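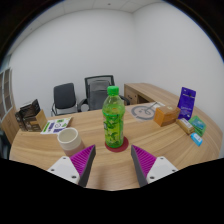

A bottled green drink on a dark red coaster.

Kieran Cropper was 17 when he joined Haslam as the band's second keyboard player, and for a long time that was how most people knew him. He stood at the back, sang the high harmonies and left the talking to the others. His first solo album, Wasinow, came out in May on the Bimix label, and it puts his voice up front on every song.

The record took 2 years to make. Cropper wrote most of it on tour with Haslam, working in hotel rooms after shows with a small keyboard and a pair of headphones. He had 75 song sketches by the time the tour ended. Ten made the album.

"A lot of them were the same song," he says. "I had a chord change I liked and I kept going back to it. My producer made me pick one and throw the rest out."

The song that survived is "Stairwell," the opening track and the first single. It starts with only piano and voice, and the drums stay out until the second chorus. Fans of Haslam's louder material may need a few listens. The middle of the album is closer to what they know, with two fast songs that Cropper first offered to the band.

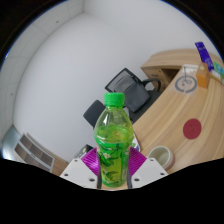 He is also acting again. Cropper had small parts on television as a child, then stopped when the band began to travel. Last winter he played a night-shift radio host in the drama series Okotow, a role that was meant to last one episode and grew to six. He learned his lines the way he learns lyrics – by singing them until they stick – and says the rest of the cast put up with it.

The first solo show was in a hall with 384 seats, much smaller than the rooms Haslam plays. Cropper asked for it that way. He played the album in order, forgot the second verse of "Paper Route" and started the song over.

Haslam has not broken up. The band plans to record again next year, and Cropper has already sent them four new songs. Before that he has a short run of solo dates and a second season of Okotow to film.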